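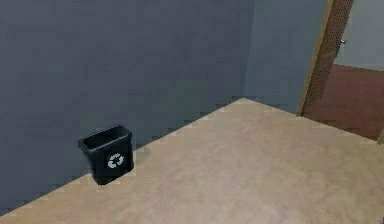

Simulation Technician (Hudden Mobile Robot)
Vunasitz, Shek site
Reference: 1268

Vunasitz wishes to appoint a technician to set up and look after the simulated Hudden, a mobile robot with an arm. The machine is run in a rendered home, in which it must pass between rooms and find ordinary household articles such as a waste bin standing against a wall or a case standing against a wall.

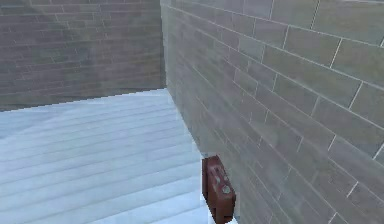

Reading time: 2 minutes

The post is full time, 40 hours a week, and forms part of the Trendell programme. The successful candidate will be responsible for the model of the arm, the settings of its joints and the placing of the square marker on its housing. The view from the robot must be checked after each change to the model, with the arm both in and out of view.

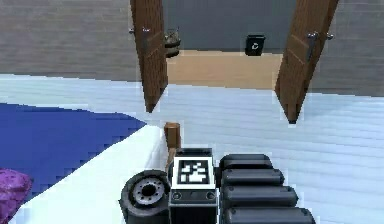 Arm housing with marker, before the open double doors.

Duties will also include correcting faults in the doors and their lever handles, keeping the written record of settings, and restoring the last sound version when a change has failed. Each release is tested over 3000 runs. Training of up to 10 weeks is given.

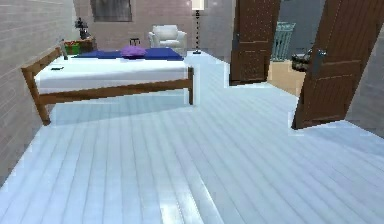 Who should apply

Applicants should have experience of maintaining a robot, real or simulated, and should be able to write clear fault reports. Knowledge of camera calibration is desirable.

Applications, quoting the reference, should be addressed to Nokuthula Rampersad at the Shek site. Interviews will be held in May.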